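Sourdough bench notes, 28/01/2021
Rye starter, cold shelf trial
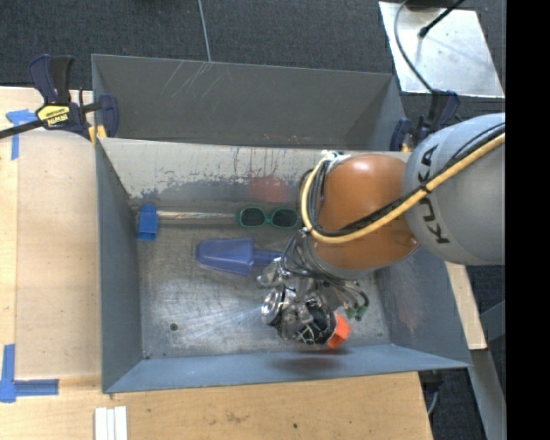

Photo: Esi Acheampong

Finally a good one! The starter we call Prendar has been sulking since September and this morning it had climbed right over the tape mark and was pushing at the lid. Smell is all apple peel and a little yogurt, none of that nail polish note from before. I am so pleased with it.

What changed: I went from feeding 1:1:1 to 1:5:5 (one part starter, five flour, five water) and moved it off the windowsill. Water at 79 F going in. Afia thinks the water matters more than the ratio. I think it's the ratio. We should split the jar and find out, though I've said that before and then baked both halves.

Flour is the Dridville dark rye, the coarse one. I ran out halfway and topped up with Pirier white for the last feed, so the color is a bit off and the surface looks smoother than it should. Write that on the jar, future me.

Test loaf, mixed late morning:
900 g flour total, mostly Pirier, the rest Dridville
salt as usual
starter straight from the jar at its peak, no overnight build
water until it felt right, then a splash more (sorry, Afia, I know)

Rested 40 minutes before the salt went in. The dough went from shaggy to properly stretchy in that time with no kneading at all, which still feels like a magic trick to me. Four folds after that. By the third it held its shape when I tipped the tub, and I could pull a thin sheet between my fingers without it tearing. Rye doughs usually just smear for me.

Shaped loosely, seam up, into the long basket. I used rice flour on the cloth this time and the loaf dropped out clean. Must keep a tub of it by the baskets.

Bake: lid on for the first half, lid off until it was the color of an old saddle. Great crackle as it cooled. The ear is lopsided, my blade angle again, I get nervous and go too steep at the end of the cut.

Crumb (cut too early, couldn't wait): open near the top, tighter along the bottom, slightly gummy right at the base. Could be the early cut, could be the stone not hot enough. Flavor is the best so far, sour but round, with a sort of malty thing at the back. Ate the heel with butter and then another slice and then stopped taking notes for a while.

Esi read me a page over the phone from the Jasińska booklet, the part on keeping rye starters stiff in winter. The suggestion is to work in dry flour until the starter crumbles, then bury a lump of it in more flour and leave it somewhere cool. I love this. I've put a walnut-sized piece in a jar on the cold shelf, labeled and buried. It looks like nothing at all so far, just a jar of flour.

Next:
Split Prendar, same flour, same ratio, one jar with cool water and one with warm. No baking the evidence.
Preheat the stone longer.
Afia Agbenyega wants a spoonful for her own kitchen, give her some from the 1:5:5 jar after tonight's feed.
Ask Esi for the rest of that booklet chapter, she stopped just before the bit on waking it up again.
More Dridville. Two bags.

Evening check: fed, domed nicely, bubbles all down the side of the glass. Lid on loose.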